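Keep the box, lose the shop

By Zlata Hrytsenko

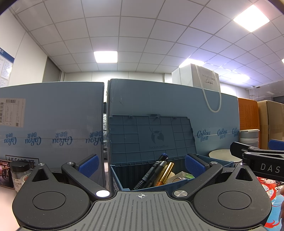

A blue storage crate with its lid up, a black marker among the things inside.

In my street in Woltness there was a small shop which sold only containers. It closed in June. The owner, Ivan Hladun, told me people still need boxes but they buy them at night, on the telephone, and so he went to live with his daughter.

I am sorry about it, and I want to explain why, as I was not a good customer myself. In eleven years I bought from him maybe a bread bin and some jars.

When I came to this country I did not know the words for many things. In a supermarket you can be silent for the whole visit. With Ivan it was not possible. He asked what I wanted to put inside, how high was my shelf, did I have mice. I learned "lid" and "hinge" and "airtight" from him, and also how to complain about rain.

The council says that 60 new flats will come at our end of the street, with space for shops on the ground floor. I have seen the plan. The spaces are very large and the rent is for companies. A man with jars cannot pay it. I would like that two or three of them are made small, and cheap for the first years. My neighbour Dragica Kolev thinks they would stand empty. Maybe she is right, but the big ones in Radalden are empty also.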